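Projet Lokano – Relecture histopathologique des lésions kystiques sellaires et suprasellaires
Rapport d'avancement no 2 à l'attention du comité de suivi, fondation Hulteo
Rédaction : Ataberk Canpolat. Relecture : Roy Entwistle.
9 janvier 2018

1. Objet et périmètre

Le présent rapport couvre le second semestre du projet. Il porte sur l'état d'inclusion des cas, la reprise technique du matériel archivé, le panel immunohistochimique et la concordance entre lecteurs. Les résultats cliniques (suivi endocrinien, champ visuel, récidive) feront l'objet du rapport suivant et ne sont mentionnés que lorsqu'ils conditionnent un choix de méthode.

Rappel de l'objectif principal : établir des critères reproductibles permettant de séparer, sur prélèvement de petite taille, le craniopharyngiome papillaire et le kyste à revêtement métaplasique malpighien. Objectif secondaire : évaluer l'apport de l'anticorps anti-BRAF V600E lorsque l'épithélium est fragmenté ou remanié par l'inflammation.

2. Inclusion des cas

L'interrogation des registres du site principal et du site associé Oveck a fourni 1 429 comptes rendus correspondant aux termes de recherche. Après exclusion des adénomes hypophysaires nécrosés ou hémorragiques, des métastases et des doublons, 154 cas disposent d'un bloc exploitable et d'un compte rendu opératoire complet. Ces cas constituent la série d'étude.

Les motifs d'exclusion tardive sont, par ordre de fréquence : bloc épuisé, absence d'épithélium sur les nouvelles coupes, décalcification acide documentée. Les cas avec contenu kystique seul (débris kératosiques, cristaux de cholestérol) ont été conservés dans un fichier séparé. Ils ne sont pas comptés dans la série. 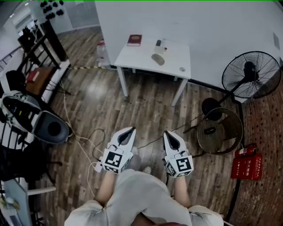
3. Reprise technique du matériel archivé

3.1 Coupes et colorations
Tous les blocs retenus ont été recoupés à 3 µm. La coloration hématéine-éosine est complétée par un PAS et un bleu alcian, les deux étant lus sur coupes adjacentes. À la date du rapport, 2 084 lames ont été produites, contrôlées et numérisées au grossissement ×40. Le contrôle qualité comprend la vérification de l'étiquette, de l'absence de plis sur la zone épithéliale et de la netteté sur l'ensemble du tissu. Les lames refusées sont recoupées une seule fois.

3.2 Immunohistochimie
Le panel comprend CK7, CK20, bêta-caténine, BRAF V600E (clone VE1) et Ki-67. La mise au point de la bêta-caténine a pris plus de temps que prévu. Le protocole initial donnait un marquage membranaire satisfaisant, mais le signal nucléaire était irrégulier sur les blocs les plus anciens. Le temps de restauration antigénique a été allongé et les témoins remplacés par des craniopharyngiomes adamantins à accumulation nucléaire connue. Les lames traitées avant ce changement ont été refaites.

Pour VE1, un marquage cytoplasmique diffus d'intensité modérée à forte est considéré comme positif. Le marquage des cils et le bruit de fond de l'antéhypophyse adjacente sont explicitement exclus de la lecture. Ce point, source de désaccord au premier tour, figure désormais dans la grille.

4. Lecture et concordance

La lecture est faite en aveugle par deux pathologistes, sans accès à l'imagerie ni au diagnostic d'origine. La grille Szekeres, version 2, est utilisée depuis décembre. Elle diffère de la précédente sur trois points : la palissade basale est cotée absente, focale ou nette ; la kératine humide est distinguée de la kératinisation lamellaire ; la présence de cellules caliciformes est notée indépendamment de celle des cellules ciliées.

Le premier tour a montré une bonne concordance sur la kératine humide et les calcifications, et une concordance insuffisante sur la métaplasie malpighienne lorsque l'épithélium de surface est décollé.
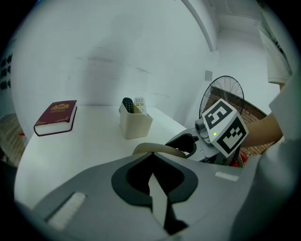
Les désaccords concernent surtout des fragments de moins de 2 mm, coupés tangentiellement, pour lesquels l'épaisseur réelle du revêtement ne peut être appréciée. Une catégorie « non évaluable » a donc été ajoutée. Son usage impose l'indication du motif dans le champ libre, faute de quoi la fiche est rejetée par la base.

Les cas discordants après second tour sont revus au microscope à double tête par R. Entwistle et le lecteur concerné. Le diagnostic consensuel est enregistré dans une variable distincte, sans écrasement des lectures initiales.

5. Données et conformité

La base est hébergée sur le serveur de recherche du site principal. La table de correspondance entre numéro d'étude et numéro d'examen est conservée séparément. Le transfert des lames numérisées depuis Oveck s'effectue par lots, avec somme de contrôle. Un lot incomplet a été détecté et renvoyé. Aucun autre incident n'est à signaler.

6. Écarts par rapport au calendrier

Le séquençage ciblé de CTNNB1 et de BRAF n'a pas débuté. La quantité d'ADN extraite sur les cas pilotes est faible, et l'enrichissement par macrodissection doit être validé avant engagement des blocs uniques. Le reste du calendrier est inchangé, sous réserve de la livraison du second lot d'anticorps VE1.

7. Points soumis à décision

a) Report de la ligne « séquençage » sur l'exercice suivant, à montant constant.
b) Accord pour l'emploi du fichier des contenus kystiques seuls dans une analyse descriptive annexe.
c) Prolongation du temps de technicien affecté aux recoupes, jusqu'à la clôture du second tour de lecture.

Les tableaux de concordance par item et la grille Szekeres sont joints en annexes A et B.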